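Keeping two arms from colliding in Preteo

March, by Sándor Boros
3 min read

When two arms share one table, the planner must know the distance between them at every step. In Preteo this check is off by default. I show how I switch it on.

1. Open the cell file and find the block "pair_check". Set it to true.
2. Set the minimum gap to 60 mm for travel moves.
3. Add a second zone in the middle of the table, named "handover", with a smaller gap. Without it the planner refuses every task where both grippers must work close together.
4. Restart the planner and replay a log. Mine has 1331 steps, and the first refusal came at step 584.
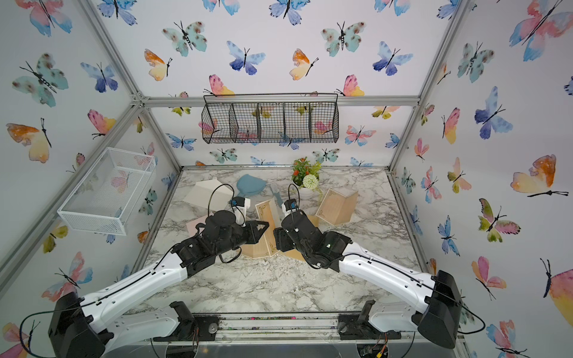

The handover zone should be drawn from the fingertips and not from the wrist center. Otherwise a pose like this one, with the fingers almost touching over the folding screen, is reported wrongly. Give also some extra height to the wrist shape, so that it covers the camera and the cable loop above it.

Related
Gil: reading the joint logs
Claltavix driver setup
Mavmont and slow replans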